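Section 4: Setting Up Email Subscriptions in Dretow
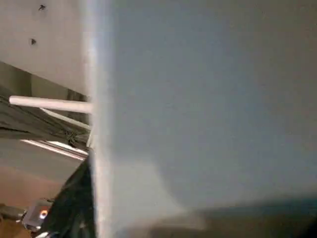

A pale gray-blue surface with a bright left edge.

So your blog is up and running, and now you'd like readers to hear from you by email each time you publish. Good choice! Set-up is quick once your mailing list is tidy, so pour yourself a coffee and take it one step at a time.

1. Sign in to Dretow and open Settings, then Subscriptions.

2. Click New List and give it a name your readers will recognize (they'll see it at the top of every email).

3. Choose Import if you already have addresses saved somewhere. Files exported from Fummont work as they are. Anything else should be a plain CSV file with one address per line.

Note: The starter plan holds 1775 subscribers. If your file has more than that, Dretow imports the first 1775 and saves the others in a list called Waiting.

4. Pick a template. We're fond of Firniron for long posts – it keeps the text nice and wide, even on a phone.

5. Under Schedule, choose Every Post or Weekly Digest. A digest can carry up to 28 posts.

6. Send yourself a test, and do click every link in it.

Caution: Deleting a list also deletes its sign-up form, and we can't bring either one back. Export a copy first, please.

7. Switch the list to Live. New sign-ups will get a confirmation email and are added once they click the link inside.

To connect a Zerouali shop to your list, go on to Section 5.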